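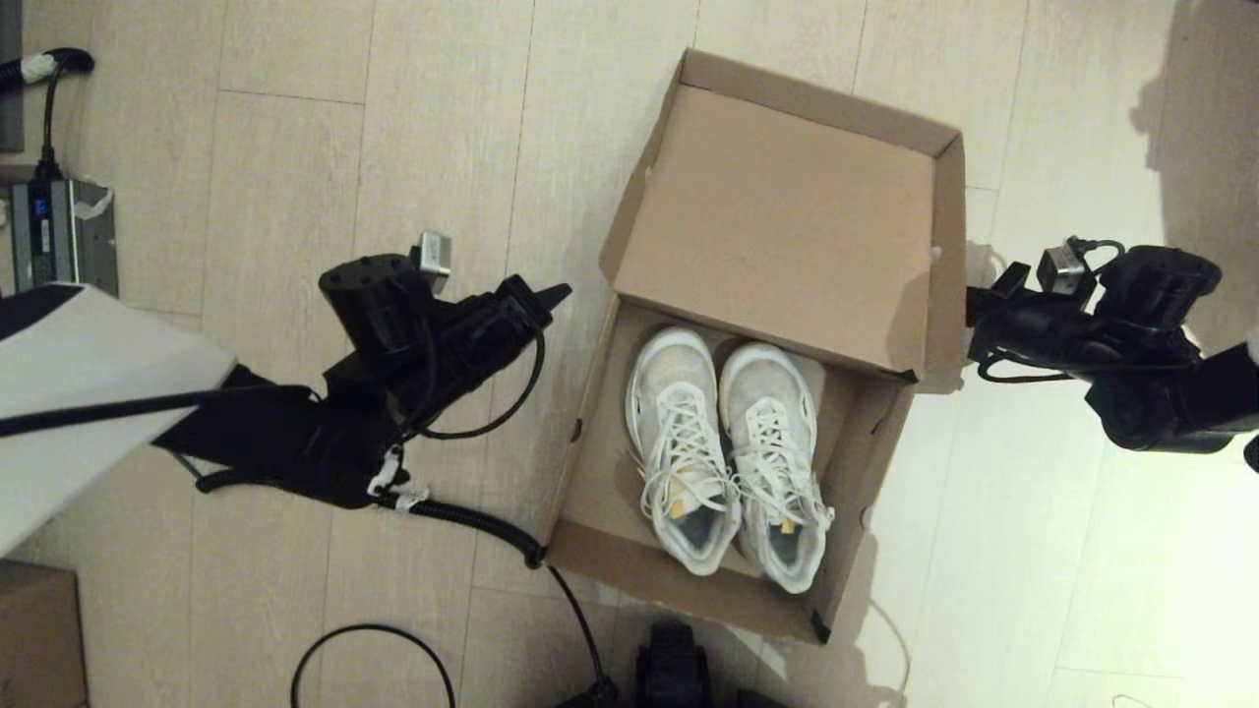 Two arms at an open shoebox, head camera view.

# Solard Two-Arm Kit: sample episodes

3 min read

This is the sample set that ships with the Solard kit, a two-arm tabletop and floor setup sold by Nosedel. It holds 431 episodes recorded with the kit by Ngubane, a small integration shop that was asked to try it before buying. Use it to check that your install reads and replays data before you record your own.

## What you get

- 431 episodes of household handling, mostly shoes, boxes and shelves
- Head and wrist camera video, synced to joint positions
- A loader script and a replay script
- Calibration files for the arms that were used

The kit itself comes with 2 arms, 2 grippers, the camera mounts and a power supply. A computer is not included. The loader runs on an ordinary laptop, but training does not.

## Folder layout

Each episode has its own folder with `head.mp4`, `wrist_left.mp4`, `wrist_right.mp4`, `joints.csv` and `notes.txt`. The notes file gives the task name and whether the operator marked the attempt as good. Failed attempts were kept. Filter on `status` if you don't want them.

Joint angles are in degrees. The February release used radians, so check the version number before you mix files.

## Wrist video

The wrist cameras sit close to the fingers and the fixed exposure was set for indoor light. Expect blur when an arm moves fast, and bright patches in some of the shelf and cabinet episodes. The gripper stays fairly sharp, and the background often does not.

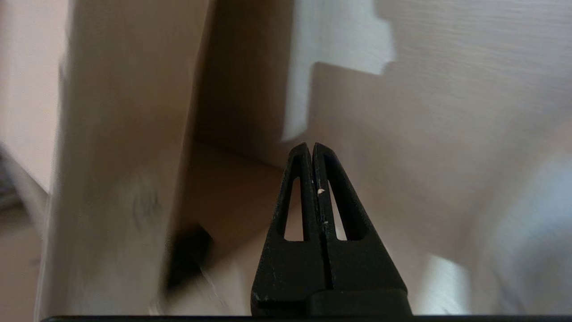
Kodance wrote in to say that the blurred stretches hurt their first training run, and that dropping the fastest part of each reach fixed most of it. They would still like a faster shutter option in the next kit, even if it means adding a lamp.

A script that does this trimming is in `tools/trim_fast.py`. It is off by default.

## Known problems

1. Cable drag shows up as a small offset in the left wrist joint on long reaches.
2. The first frame of the right wrist video is sometimes black. Skip it.
3. Replay does not check for objects in the way. Keep a hand near the power switch.

## License

Free for research and for testing the kit. Ask Nosedel before using it in a product.

Last updated July 2023

2 comments · 3 shares

Related

- Solard kit: mounting the arms on a floor plate
- Calibrating the wrist cameras
- Replacing gripper fingers
- Moving from the February release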